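Skitwood Used Computers: Questions We Get All the Time

Updated April 8, 2018

Please read before calling. Phone is one person and she's usually elbow deep in something.

Do you take any old desktop?
Pretty much. Towers, small office boxes, the big heavy ones. No laptops right now, maybe again in January. No tube monitors, ever.

Does it have to turn on?
No. Dead is fine, missing parts is fine. Tell us what's missing on the form so we don't go looking for it. 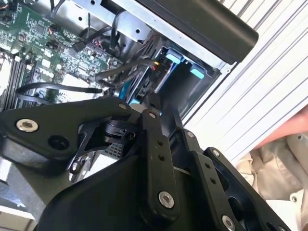 Huguette Rey
Intake and Repairs, Skitwood

What about my files?
Copy off anything you want BEFORE you bring it in. Once it's checked in the drive gets wiped, or drilled if it won't wipe. We can't fish out photos afterward. If you'd rather keep the drive, take it out at home and write "no drive" on the form. Totally normal, lots of people do.

Can I watch the drive get wiped?
Sorry, no. Takes hours. You can get a wipe slip by email, just tick the box.

Do you pay for them?
Sometimes. Newer towers get store credit up to $50. Older ones, no credit, but no drop-off fee either. Credit doesn't expire. It also can't be turned into cash, please stop asking Huguette.
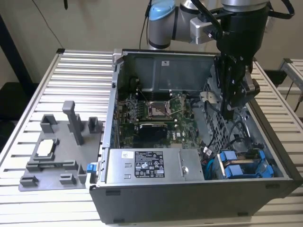

2 min read

Where do I drop off?
Side door, 253 Lodine Street. Ring the bell and wait. Don't leave computers on the step, rain gets them, and once a very determined guy with a shopping cart.

Can you pick up?
Only inside town and only for offices clearing out a bunch. Email first. Have them unplugged and near a door.

How much is a checkup on my own computer?
$38 flat. Covers a look inside, a clean, a memory test and a note on what we'd fix. Parts are extra and we ask before ordering anyting.

Should I add memory or buy a newer one?
Depends. If it's slow with ten tabs open, memory probaly helps. If it's slow just starting up, ask us about a solid state drive first. Cheaper than a whole new machine and you keep your setup.
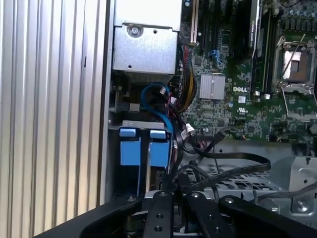
One customer emailed to say the drive swap was worth doing but she wished she'd written down her mail password first, and could we please put that on this page. So: write down your mail password first. Wifi too.

What do I bring for a repair?
The tower and its power cord. Leave the mouse, keyboard and monitor home unless one of those is the problem. Put your name on the cord!! They all look alike.

Do you sell what you fix?
Yes, front room, tagged. Every one gets a thirty day exchange. Keep the receipt.

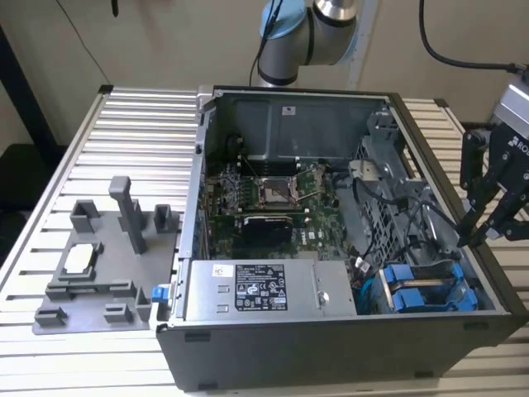
Desktop tower on its side, panel off.

Will you come set it up?
No, but there's a printed sheet in the box. Plug the monitor in before you hit power and most of the calls we get go away.

Still stuck?
Email beats phone. Put the tag number in the subject line if it's one of ours. Usual answer time is the next day we're open.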